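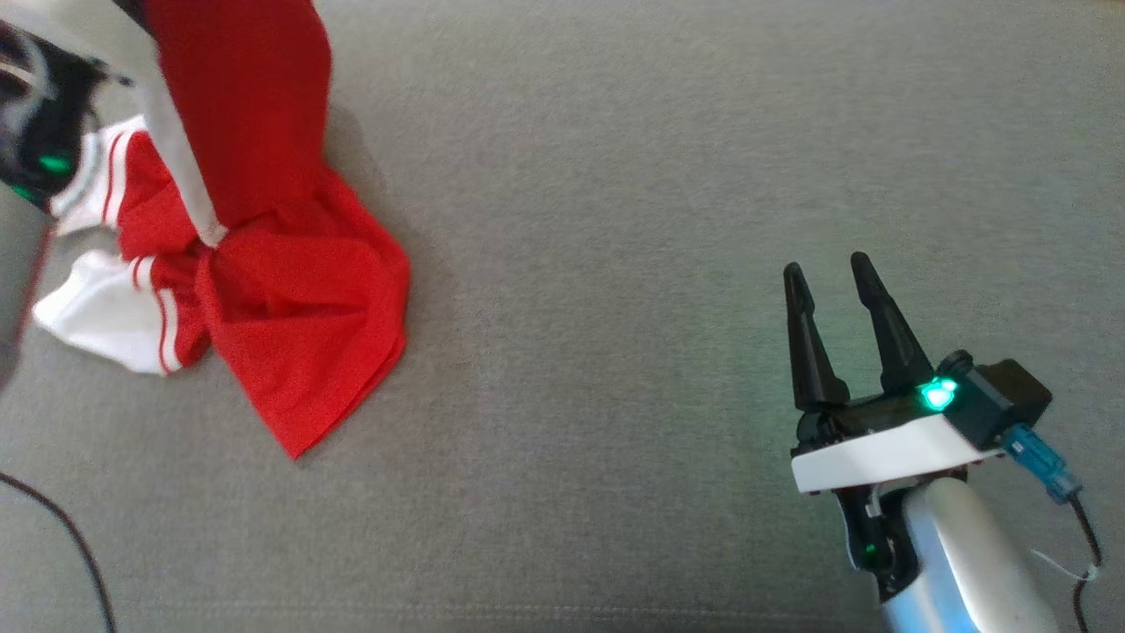
**To:** Corkport Speedway competitors list
**From:** Graciela Jara, Competition Office
**Subject:** Re: Restart procedure and lane choice, August rounds

Dear competitors and crew chiefs,

The Competition Office has received several inquiries about restarts following the last round at Corkport. The message from Mr. Ocampo is quoted below with his permission, as it covers most of the points raised.

> On behalf of the Maldonado team I would like to ask for a written ruling on lane choice. At the drivers' meeting we understood that the leader could select either lane on every restart. On the final restart our driver was told by radio that the outside lane had been assigned. He complied, but lost 2 positions before Turn 1. We are not protesting the result. We would like to know which instruction applies before we load the truck for the next event.
>
> We would also like to know whether lapped trucks will be moved to the rear in the closing laps. Two other teams in the truck division have asked me the same question.
>
> Pascual Ocampo
> Crew chief, Maldonado

The office's response is as follows.

**Lane choice.** The leader selects the lane on all restarts, including any restart in the closing laps. The selection must be made before the field passes the orange cone at the exit of Turn 4. If no selection has been made by that point, race control assigns the outside lane. Vicente Painemal, who served as race director, has reviewed the radio log and confirms that the leader's call reached the tower after the cone. The assignment was therefore correct under the rule as written. The office accepts that the cone was not mentioned at the drivers' meeting, and it will be covered at all future meetings.

**Lapped trucks.** With 5 laps or fewer remaining, lapped trucks will drop to the rear of the field before the green flag. At any earlier stage they hold their position in line. A truck that fails to drop back when instructed will be scored one lap down from its position at the time of the caution.

**Radio.** Spotters must monitor the race control channel at all times when the track is under caution. The frequency list was reissued this month. Teams that did not receive it should contact Delia Ulloa in registration.

**Minimum weight.** The Risance team asked whether the post-race figure has changed. It has not. Trucks in the 6-cylinder class must weigh no less than 2,168 pounds with driver, as raced, with no fluids added.

Questions on technical inspection should be sent to Pilar Olivares and not to this list. Requests for extra pit passes for the Plimavwood round close at noon on the day before practice.

Graciela Jara
Competition Office
Corkport Speedway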